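Rolling vs hanging ties, drawer organizer question

jesmont_dad
April 21, 2021
Closet rod gave out so I'm moving my ties to a tray, the kind with little square cells. Roll from the wide end or the narrow end? Got 32 of them, mostly dark patterned stuff.

Stesetti40
Narrow end first. Wide part ends up outside, you can see the pattern.

holloway_k
Disagree, just hang them. Rolled silk gets a wave in it, I dont care how loose you go.

Stesetti40
Mine have been rolled 8 years, no wave. Knits should be rolled anyway, they strech on a hanger.

holloway_k
Knits ok. Silk no.

jesmont_dad
No rod, remember? Going narrow end first. Flat on the table, smooth it, then roll. They were all dumped in a basket so its slow. Two in the tray, next one's laid out.

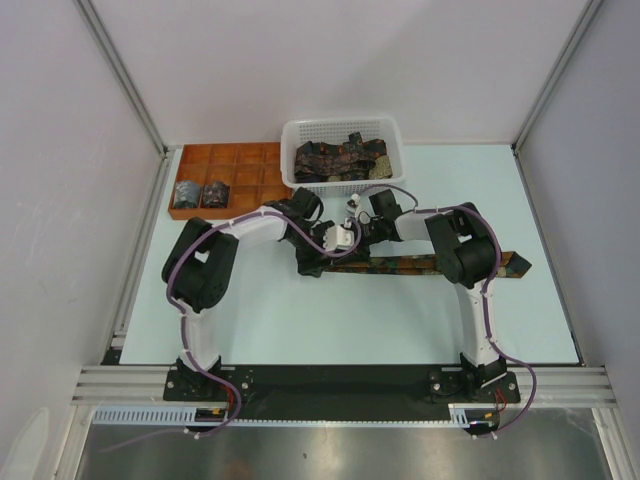 Will do the rest tonite and report back in May if they get wavy.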